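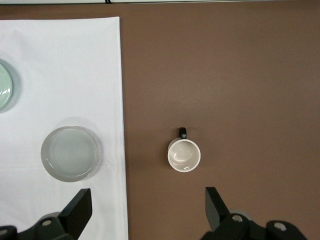 Home Features Makers Recipes Letters Subscribe

The Cloth Comes First

Þórey Ásgeirsdóttir sets a table the way her aunt did, starting with the linen. The white cloth goes down before anything else, squared to the tabletop and smoothed once with the side of the hand. She doesn't iron it again after that. A few soft creases are fine with her.

Then come the plates, and she is slower about those. Her shelves in Hernen hold 194 pieces, nearly all of them round, in pale glazes that run from mint to a grayish green. She bought the first 6 at a pottery sale one July and has kept adding since.

"Green on white is easy to live with," she says. "You can put fish on it, or beets, or a slice of cake."

She likes a brown table underneath and leaves part of it bare. A cloth that covers only one side gives her a place for the dishes and a place for hot pans and elbows. Her friend Pongsak Ongart, who cooks for a lunch room called Buda, thinks this is a waste of a good cloth. He covers the whole table or none of it.

The rings in the bottom of a shallow dish are her favorite part. On thrown pottery they come from the potter's fingers or a tool as the wheel turns, and a thin glaze leaves them showing. Bent Thorlacius, who ran the Vestergaard pottery until he sold it, used to smooth his away. Buyers kept asking for them, so he stopped.

Ridges do hold sauce. Þórey washes hers by hand with a soft brush, working around the rings from the middle out, and stands them in a rack to dry. Stacked dishes get a square of felt between them. The cloth gets a cold soak the same night if there's beet on it, and there usually is.

Last updated: July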